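技術ニュース > ロボティクス > 研究メモ

2018-04-19　編集部（シミュレーション班）

急ぎの一本。締め切り前なので箇条書き一歩手前の文章になります、ご容赦を。

Brarnelbridgeのグループが進めているHelicoの途中経過が出た。テーマは、シミュレーションの中だけで集めた操作データで、物をつかんで置く方策をどこまで育てられるか。前号で予告したやつ。論文はまだ。手元にあるのは内部メモと結果の表、それに環境のレンダリング。

まず中身。方策の学習コードはRana。レンダリングと物理をまとめている環境側がZornell。Helicoはその上に乗る計画全体の名前で、ここが毎回まぎらわしい。前号でRanaを環境の名前として書いてしまったが誤り。訂正します。

やり方は単純。机の上の物の配置を毎回ばらばらに変える。同じ瞬間を複数の視点からレンダリングする。アームの根元側から見下ろす視点、手元に近い視点、部屋ごと引いた視点。学習に使う視点の組み合わせを変えて、成功率がどう動くかを見る。それだけ。派手な新しいネットワークはなし。むしろそこは意図的に古いままにしてあるとのこと。視点の影響と構造の影響が混ざると読めなくなるから。

データは675エピソード。少ない。この分野の感覚だとかなり少ない。評価用に184エピソードを別に取ってあり、こちらは配置の乱数を学習側と完全に分けてある。最初の版では分け方に穴があって、評価側に学習側とほぼ同じ配置が混ざっていたらしい。メモには取り直しの経緯が1ページ分。読んでいて胃が痛い。

結果。単一視点だけで学習した方策は、視点を少しずらすだけで崩れる。これは予想どおり。面白いのは次で、視点を2つ混ぜただけでかなり持ち直す。3つ目を足しても伸びはわずか。視点の数よりも、視点どうしの角度の離れ具合が効いている、というのが著者たちの読み。近い角度の視点を6つ並べるより、離れた2つのほうが良かったという表が付いている。乱数シードは10本。ばらつきの帯も出してあるのは好印象。

ただし注意点。成功の判定がゆるい。対象の物が目標の容器の縁の内側に入っていれば成功扱いで、姿勢は見ていない。細長い物が縁に引っかかって斜めに立っていても丸。著者たちも認めていて、次の版で判定を厳しくすると書いている。厳しくしたら数字は下がるでしょう、当然。

もうひとつ。物の種類による差が大きい。細長くて曲がった物、つまりバナナの類は、つかむ向きの誤差に弱い。逆に角ばった小さいブロックは安定。皿は論外。縁が低すぎてグリッパーの指が入らない配置が多く、皿だけの集計は表から外してある。外すなら外すで理由を本文に書いてほしいところ。脚注に一行だけ。見落とすところだった。

遮蔽の話も少し。アーム自身が視界をふさぐ問題。根元側の視点では、対象がアームの陰に入る時間がけっこう長い。Ranaは直前の数フレームを覚えておくだけの素朴な対処で、それでも効果は出ている。ここに凝った記憶機構を入れたらどうなるかは未検証。個人的にはそっちが読みたい。

環境のレンダリングを4点。
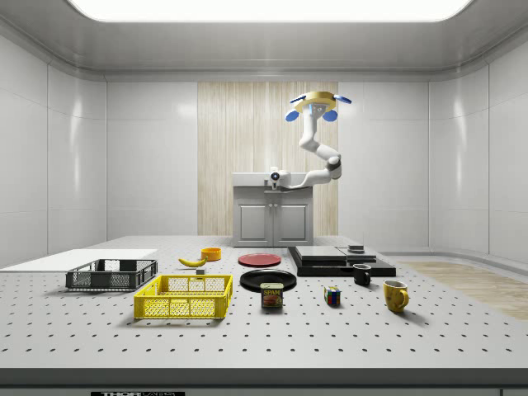 穴あきの白い机と、奥に吊り下がるアーム。

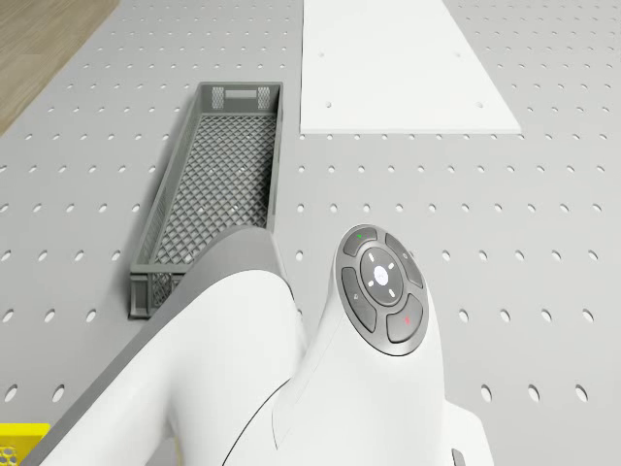
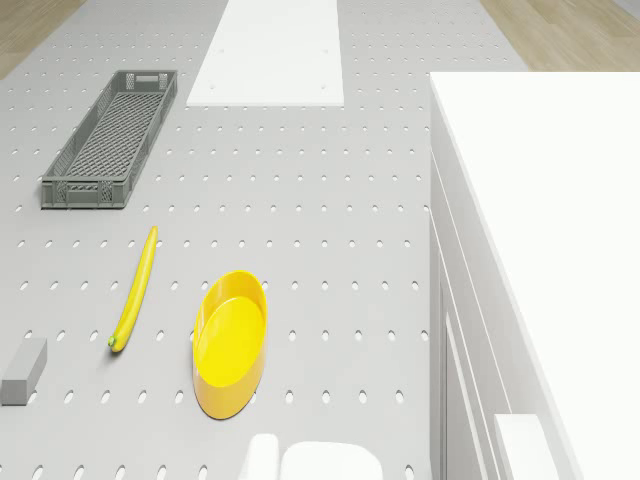
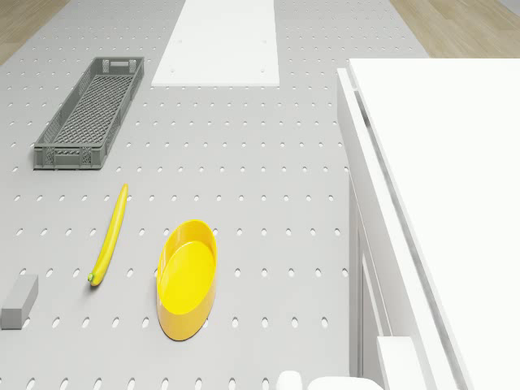
で、肝心の実機。まだやっていない。メモには8月に最初の転移実験とだけある。シミュレーションで視点にに強くなった方策が、本物の照明やカメラの揺れにも強いとは限らない。質感のランダム化は今回ほぼ入れておらず、そこを足すと今回の視点の結論がそのまま残るのかどうか。残らない可能性も十分あると思う。角度の離れ具合が効くという話は、見た目がきれいに揃った環境だからこそ出た差かもしれない。

再現したい人向け。Zornellの設定ファイルは公開予定だが、時期は未定。学習コードのほうは先に出るかもという書き方。675エピソードのデータ本体については言及なし。問い合わせ中で、返事が来しだい次号に載せます。計算資源は控えめで、GPU1枚でも回る規模とのこと。学生さんの追試にはちょうどいいかと。ただ、レンダリングのほうが学習より時間を食うそうなので、そこは覚悟して。

あと細かいけれど、表2の列見出しが1つずれている。左から3列目が「離れた2視点」、4列目が「近接6視点」と読むのが正しい。著者側に確認ずみ。手元の版で逆に見えた人はそういうことです。

次号は触覚センサーの小特集の予定。原稿が間に合えば、実機側の準備状況もいっしょに。

コメント（4）

kumo_arm
視点の数より角度、というのはうちの実機の感触とも合います。カメラを2台とも同じ側に付けていた頃はほとんど意味がなかった。左右に振り分けたら急に安定しました。

ねじまき
縁の内側に入ればOKは甘すぎでは。姿勢込みの数字が出るまで判断保留。

tessen
184エピソードを種類別に割ったら、1種類あたりかなり少なくなりますよね。シード10本でも物ごとの差まで言うのは苦しい気がする。

編集部
＞tessenさん　ごもっとも。物ごとの差は傾向どまりで読んでください。本文の「差が大きい」はちょっと書きすぎでした。次号で補足しまう。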